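Small Baskets, Big Collection

I have been gathering little woven baskets for years, and this gallery is finally the place to show some of them off! There are 66 in the house right now, on shelves, inside cupboards, stacked in the hallway, and every one of them gets used for something (mail, garlic, spare keys, you name it). New ones go up whenever I have a free afternoon.

Two for sorting
The orange-brown pair, both empty, with a red fruit and a yellow banana between them. I love the thick braided rims on these, and the crisscross weave inside is so neat. 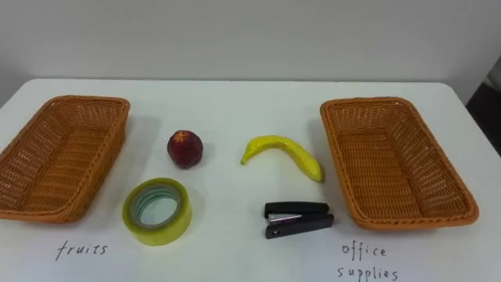 Bread and rolls
Long and oval, from the Gollel market. It squeaks when you lift it, and it holds a dozen rolls if you pile them up. Picture coming in February!

The Tarkine tray
My flattest one, and the one guests always ask about. It lives by the front door with gloves in it all winter. I still have to shoot this one, too.

More on the way: a round lidded basket and a whole set of tiny ones that I use for buttons. Leave a note in the guestbook if you collect them too, I'd love to see yours!

Updated 24 January 2018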